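Lecture 9 notes - learning from demonstration, wrist views
Robot Learning seminar, Lornside. Tue 24 May
Notes: Kwan-ho Huang (fix anything wrong, send to Dayana)

Picking up from last time. We had behavior cloning: record what the person does, record what the cameras see, fit a policy that maps one to the other. Works fine until the robot drifts a little off the recorded path, then errors pile up. Today = what the wrist camera buys you, and what it costs.

Main claim from the Cárdenas set: with a wrist view the policy leans less on where the table is and more on where the object sits relative to the fingers. Moves the problem into hand coordinates. Move the table a bit and the policy mostly doesnt care.

Cost: you lose the big picture. Fingers always in view, everything else comes and goes. Clear glass is the worst case. Edges show up as highlights, highlights slide when the camera moves, and the background shows through. 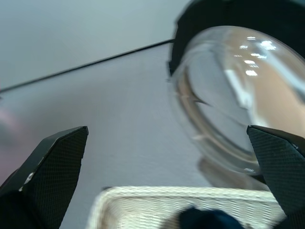 Depth sensors also do badly on glass, so Ayman's group dropped depth and went color only. 1,055 demos total, 106 of them with something transparent. Not balanced!! Giuliana asked whether you can just oversample the glass ones. Answer: tried it, helped reaching, made grasp timing worse. No good explanation yet. Possible project topic.

Motion blur. Two camps:
- throw out blurred frames
- keep them, because the robot will see blur at run time too
Hortensia is firmly in the second camp. Her point: if training only has sharp frames, the policy has never seen what a fast move looks like, and slows down or stalls halfway. Keep the blur but check your time stamps. If the image lags the arm position even a little, blur makes it much harder to spot by eye.

Soft things next. Cloth has no fixed shape so there is no single "pose" to estimate. Old way: find a corner, plan a grasp, lift, look again. Demo way: skip the model, copy the person, hope the folds you see are close to folds in the training data. A finger that gives way under load also helps, since it takes up some of the position error. Closing a bit off target is often ok with cloth. Much less ok with a glass rim. 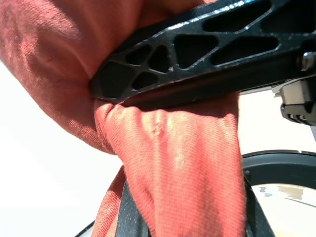 Labels for grasp state. Three used in the Warklow code: open, closing, holding. "Holding" comes from finger width staying above zero after the close command. Problem with thin cloth: width goes almost to zero even when you have it. So the label says missed, picture says held. Dayana relabeled 50 episodes by hand and found the width rule was wrong most often on single layers. Bunched cloth was mostly fine.

Fix they settled on: small classifier on the wrist crop, width as a second input. Train it seperately, freeze it, then feed its output to the policy. Training it jointly was worse (the policy learned to ignore it).

Evaluation. Dont report one success number. Split by rigid / clear / soft, say how many tries each, say what counts as success. Lifted? Lifted and put in the right place? These give very different tables. Also keep train and test objects apart. A different color of the same shirt is not a new object.

To do before next class
- read the Vullident report, sections on action chunks only
- plot finger width against time for 9 episodes, any mix, mark where you think the grasp happens
- then watch the video and mark again, compare
- bring both plots, paper is fine

Open question left on the board: does a second fixed camera help with the stalls or just hide them? Ayman says hide. Continue in October if we run out of weeks.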